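Been meaning to write this down for a while. I work on the bench at a place that takes in old office desktops and decides what gets reused and what goes for scrap. We're getting automated, a bit at a time. Long thread, sorry.

The job they picked to start with is processors. Open the case, get the lever, get the chip out in one piece, put a good one in if the machine is going back out. If you've never looked inside one of these, it's tighter in there than you'd think.
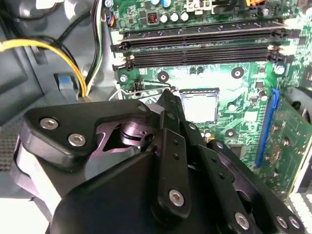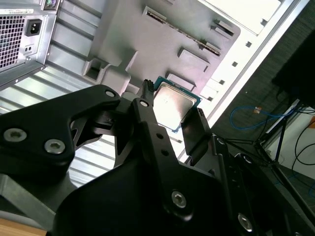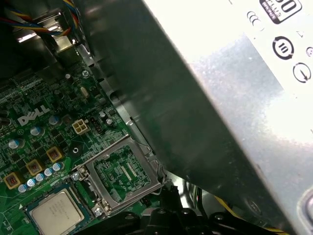
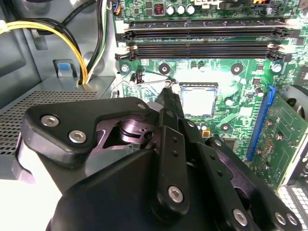
The pitch we got, back in February, was that it would "take the repetitive part off your hands." I have heard that sentence at 2 other employers. Both times the repetitive part came back wearing a different shirt.

Let me be fair first. Pulling chips all day is not a great job. The levers are stiff, your thumbs hurt, and by mid-afternoon you stop being careful. I've wrecked sockets that way. If a machine wants that part it can have it.

But look at what the job is made of. The chip is maybe a minute. The rest is getting the side panel off a case somebody dropped, finding out the last owner put a screw in where the clip broke, peeling a label that covers the latch, moving a cable that was zip-tied by a maniac. That's the shift. None of that was in the slide deck.

So what happens in practice is the people do all of that, and then hand over the nice clean step in the middle. We've become the prep crew. Nobody's title changed. The pay sheet didn't either, and I checked.

Fillberg (the firm that sold us on this) talks a lot about throughput. Their number for us was 894 units a week. I asked which week. A week of identical models, same board, same case, all opened beforehand? We don't get those weeks. We get a pallet from a school district and a pallet from a dentist.

I asked if the opening and prepping was counted in the 894. Got a very friendly answer that I still can't repeat to you because there wasn't anything in it.

The person I trust on this is Wenjie Yan, who trained half our bench including me. She isn't against any of it. What she said was that you learn to diagnose a board by handling a few thousand of them. You feel a lever that's been forced before. You notice a bulging capacitor while you're reaching for something else.

If new hires only ever take off panels and push cables aside, where does that come from? She asked it in a meeting and it went into the notes as "training considerations." That's the last I've seen of it.

Same thing happened over at Gurnside, going by what a friend there tells me. They put in automated sorting, kept 3 people on the line, and moved the rest to a "flex pool." Flex pool means you find out your start time by text the night before.

Our managers say no one is losing a job over this and I think they mean it. I also think they don't know. You can mean a thing in November and have a different budget by spring.

What I'd want, if anyone upstairs reads this: pay the prep work as skilled work, because it is. Keep everybody rotating through the whole teardown, chips included. Count the prep time in the numbers. And when a unit comes out damaged, log what was handling it so it doesn't land on whoever stood closest.

That last one matters more than it sounds. We have a bent-pin bin. Right now every board in that bin has a person's initials on it. I'd like to know whose initials go on it a year from now.

Somebody's going to reply that people said all this about the label printer. Fine. The label printer was great, I love the label printer. It also did the entire job of printing labels — I didn't have to hold the paper flat for it.

Anyway, Akpalu from second shift wants us to put the questions in writing before the next sit-down, so I'm collecting them. If you do teardown or refurb work and you've been through this already, tell me what you wish you'd asked. Especially about who sets the pace once the thing is running.

Replies are open. I'm on break till 2 and then I've got cases to open.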